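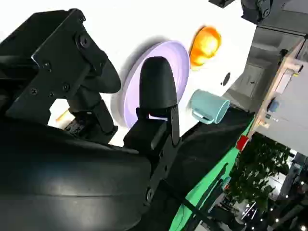 Geeta Gautam writes that she has scrubbed her white kitchen table with everything under the sink and it still looks gray by Friday, and could I please do a whole page on it instead of answering her in bits and pieces. Well, Geeta, I would love to. I have had a white table in one room or another for most of my grown life, and I have made every mistake there is to make on one, including one with nail polish remover that I still don't like to talk about.

First, find out what your top is made of. If you still have the paperwork, lucky you. If you don't, get down on the floor with a flashlight and look at the underside, where the makers tend to be less fussy about hiding things. Painted wood will often show brush marks or bare wood somewhere down there. Laminate usually has a seam along the edge that you can find with a fingernail. Stone is cold and heavy and you probably already know you have it. What follows is for laminate and for good hard paint. Please don't use it on marble, and leave the baking soda in the cupboard if your paint is chalky or already lifting.

What you'll need

A bowl of warm water
Dish soap, plain, the kind without lotion in it
Baking soda
A white eraser, the ordinary school sort
Rubbing alcohol
Several soft cloths, white if you can manage it (a red one will teach you why)
An old soft toothbrush

The gray film

Most of what people call staining is only film. It's cooking grease and hand cream and old cleaner, all laid down in thin coats, and then dust settles into it. Spray cleaners are a big part of the trouble, I'm sorry to say. You spray, you wipe, the table shines, and a little of it stays behind every time. I used one for years and was so proud of that shine!

Clear the table completely. I know, I know, but moving the fruit bowl from one end to the other is how you get a fruit-bowl-shaped patch. Stir two teaspoons of dish soap into the warm water, dip a cloth, and wring it out hard. Wash a section at a time, going with the length of the table, and rinse the cloth more often than you think you should. When the water looks like weak tea, throw it out and start a fresh bowl.

Then rinse with clean water and nothing else. This is the step that gets skipped, and it's the one that made the most difference in my house. Go over the whole top, let it sit a moment, and go over it again. Dry it with a towel right away, especially along the seams.

Let it be for an hour and look at it again in daylight. You may find you're finished, in which case go have some coffee.

The marks that are left

For pencil and those dark scuffs that come from the bottoms of things, try the white eraser first. Rub lightly and brush away the crumbs. It feels silly and it works very well on laminate.

For ballpoint and marker, put a little rubbing alcohol on a cloth (on the cloth, please, not poured on the table) and dab. Turn to a clean part of the cloth as the ink comes up. Test it underneath first if the top is painted, and if any white comes off on your cloth, stop there and live with the ink. Keep the window open, and keep it well away from candles and the stove.

Coffee, tea and turmeric want patience more than muscle. Make a paste of baking soda and water, as thick as toothpaste, and spread it over the spot. Give it 8 minutes, then wipe it off with a damp cloth, no scrubbing. Turmeric may leave a yellow ghost. I've had good luck leaving the table by a sunny window for a few days, and the ghost fades on its own.

Sticky bits from tape or price labels come up with a dab of cooking oil, left to soak in and then wiped away. Wash that spot with soap afterward or you'll be back to having film.

The edges and the seams

The toothbrush is for here. Dip it in the soapy water, shake it off, and work it along the seam in short strokes with a cloth held just below to catch the drips. Do not let water stand in a laminate seam. Mine swelled one December after a pitcher went over during dinner and we all just kept on talking, and there's a little ridge there to this day.

Keeping it nice

A damp cloth after supper, a dry one right behind it, and the proper wash with the clean rinse every couple of weeks. I quit the sprays altogether. The table doesn't gleam the way it used to, and I missed that at first, but it does stay white.

Felt pads under anything that lives on the table are worth the small trouble. Check them now and then for grit, as a pad with sand in it is worse than no pad at all. And if you have newspaper readers at your house, don't let the paper sit in a damp spot overnight. Should it happen anyway, go back to the rubbing alcohol, dab gently, and finish with a plain rinse.

Geeta, write and tell me how the seams came out.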